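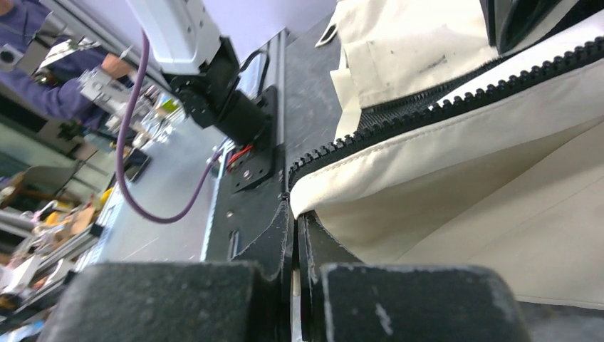 Nandini Chacko thinks pale cloth should never be sold with a black zipper, on the grounds that the zipper draws the eye straight to every mark next to it. She has told me this more than once, and the last time it was in an email with the subject line "Told you." I still like the two together. The dark teeth against the cream are what made me want to put this page up.

Cream Cloth, Black Zipper
Sabina Bhuiyan

154 shares 9 comments

This is a small gallery with notes on looking after off-white fabric that has a zipper and a mesh lining. I have been mending and cleaning sewn things at Ilimari for five years, mostly bags, covers and jackets, and pale cloth is what people ask me about most. The notes apply to any of those. I start at the zipper and work outward, so the notes are in that order too.

Teeth first. A chunky zipper is easier to keep going than a fine one, and easier to clean. Close it all the way and go along it with a dry toothbrush. Then open it and do the inside edge of each side. If the slider drags after that, rub the teeth with a plain candle and run it back and forth. Oil works for a day and then ends up on the cloth. A slider that leaves the teeth open behind it has usually spread, and a light squeeze with pliers at the back end, one side and then the other, will often close it up. Go gently. I have cracked two doing this.

The mesh behind the zipper is the part most likely to be caught in it. Before closing, I run a finger down the inside and push the lining back. If it does catch, back the slider off slowly and pull the mesh sideways, not toward you.
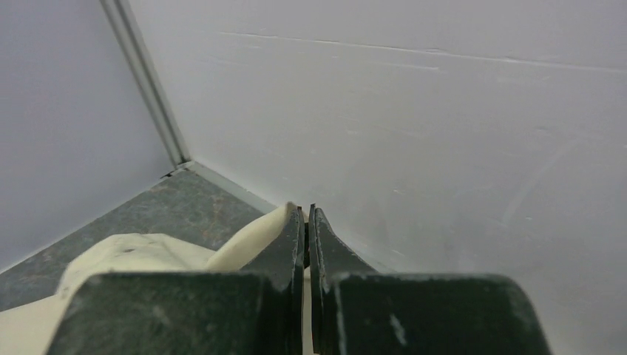

Notport, 2023-06-11

Crumpled cloth is hard to judge. Folds make shadows that look like dirt, and real dirt sits down in the creases where you miss it. A darker speck on top might brush straight off or might be set. I shake the thing out, leave it over the back of a chair for an hour, and only then decide what kind of cleaning it needs. Most of the time it needs less than I thought.

Off-white also covers a lot of ground. Some of it left the factory with a yellow tint and some of it turned yellow in a closet. Look inside a seam allowance or under a flap, wherever light has not reached. If the hidden cloth is the same color as the outside, that is its color, and no amount of soaking will make it white. I had a customer return a cover to me after November for a third wash before we both opened a seam and saw that it had been ivory all along.

For ordinary gray smudges I do this:

Brush dry, both sides.

Dab with cool water and a clean white rag. Colored rags can bleed.

If the mark stays, work in a little plain bar soap with a fingertip. I use the unscented Zornari bar, which I buy by the box. Any plain soap will do.

Rinse by dabbing again with fresh water, out past the edge of the mark so it does not dry with a ring.

Dry flat or hanging, in the shade, with the zipper open.

I do not use bleach on pale canvas. It can weaken the stitching, it can go yellow later, and the black zipper tape may fade to a brown that looks worse than the smudge did.
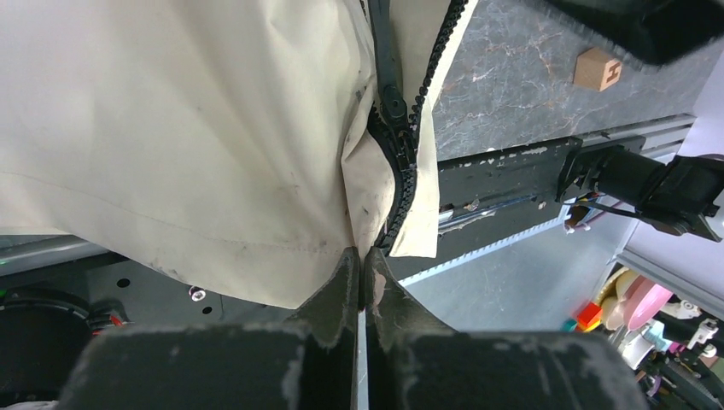
Creases and seams

A deep crease running across a panel will come out if the fabric can hang by its own weight overnight. Hang it from the top seam and not from the zipper. For the creases that stay, press from the inside through a damp cotton cloth, with the iron on low, and keep it off the teeth. Plastic teeth go soft long before canvas does, and one flattened tooth is enough to stop a slider.

Curved seams are worth a look while you are there. They take more strain than straight ones, and the thread gives out at the tightest part of the curve. Pull the two sides apart with your thumbs. If you see thread crossing the gap like rungs, it is loose and should be restitched soon. Small reddish or tan stains come up with the same soap and water if they are fresh. Older ones may only lighten, and I would stop after two tries. Scrubbing raises a fuzz on the cloth, and the fuzz picks up dirt faster than the weave around it.

The narrow flap beside a zipper is another place I check. It folds back on itself and holds that fold, and the folded edge wears first. I run a line of stitching along it if it has started to go. Polyester thread, medium weight, one shade darker than the cloth. An exact match in the shop looks too white once it is sewn.
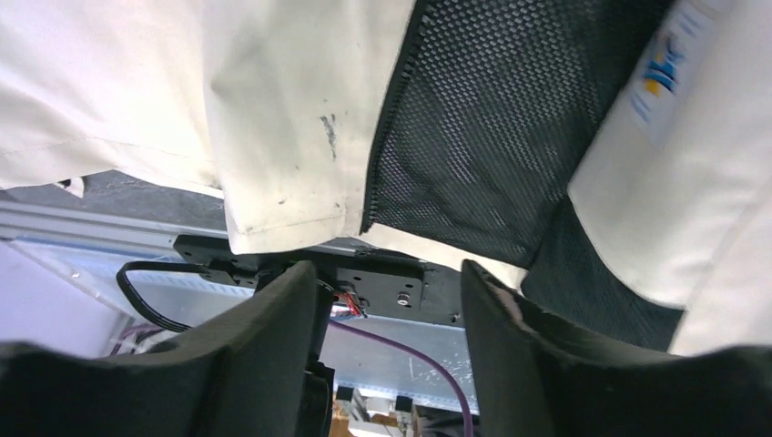
Labels are the last thing I deal with, and I like to leave them on. People unpick them to make a piece look cleaner, and then there is a row of needle holes and a rectangle of brighter cloth for good. A printed label should be dabbed and never rubbed. The white one with the small blue and yellow logo is the sort I mean, with fine blue lettering that I would not want to take a brush to. Mesh next to canvas needs the same light hand. I hold the panel flat against my palm and wipe along it with a damp sponge. The streaky gray smudge on the cream side of the zipper is a job for the soap, worked up and down in the same direction as the streak, so it does not spread across the panel.

Hems come after that, if there is time. The lower edge is where pale cloth gets soiled and starts to curl. A wipe, then a press under a heavy book while it is still slightly damp, usually settles it.

I buy zipper tape and sliders from Mabuza and keep a drawer of odd pulls saved from things past mending. If you are after a black one, ask me before ordering a whole pack.

9 comments 154 shares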